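Glass Cooktop Tips I No Longer Believe (And a Few I Do)

Posted 7 November 2025 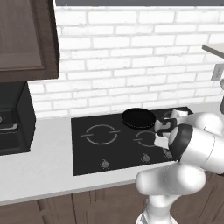 Baking soda and vinegar

Every list starts with this one. You sprinkle, you pour, it foams, you feel like something is being done. Mix the two and most of what you have left is salty water. The soda by itself is a decent mild scrub, and the vinegar by itself takes off the white haze from hard water. Used together they mostly cancel out. I use soda with a damp cloth for grease, wipe it off, then vinegar on another day if there are water marks. That is the whole method.

The special cream

I paid for a bottle of Zunder cooktop cream because the label promised a "protective layer." I did the left half of the glass with it for 23 days and the right half with dish soap and a microfiber cloth. By the end I couldn't tell the halves apart, and I was looking hard. The cream did help with one brown ring that soap wouldn't touch, so I keep it for rings. As a weekly habit it's a nice way to get through a lot of cream.

Razor blades

This is the tip that scares people and it's one of the good ones. A flat scraper held low, on cool glass with a bit of soapy water, lifts burned sugar and starch better than anything in a bottle. Change the blade when it nicks. Don't use the corner. Check your manual first, though, as a few makers say no blades at all and you don't want that argument during a warranty claim.

The plastic scrapers are gentler. I have the Plostico one. It's fine on dried soup and hopeless on anything black.

Cast iron will ruin it

Will it? I've used a heavy pan on glass for years and the scratches I do have came from grit under a light one. Wipe the bottom of the pan, wipe the glass, lift the pan when you want to move it. Dropping one is a different matter, and so is a pan with a rough burr on the base, which you can feel with a thumb.

Silicone mats

Sold as scratch protection. Some are made to go under a pan on induction, within limits printed on the package. On a regular radiant burner they have no business being there at all, and the sellers are not always in a hurry to say so. I also read that you should leave one on top as "extra counter space." I'd leave that space alone - a knob gets bumped, and now you have a fire.

Dryer sheets, toothpaste, a cut lemon

Dryer sheets leave a film. Toothpaste is an abrasive of unknown strength with mint in it. The lemon works about as well as the vinegar and costs more, and you get pips in the seam.

Sealing the edge

If the seam around your glass collects crumbs, a wooden toothpick gets them out. Kirkegaard sells a seam brush in a tin. I borrowed one and went back to the toothpicks.

Baked-on spills

Lay a wet, soapy cloth over the cold spot and go do something else for half an hour. Then scrape. Sugar is the exception: turn off the heat and deal with it while it's soft, with a long-handled scraper and an oven mitt, as hardened sugar can pit the glass when it comes away.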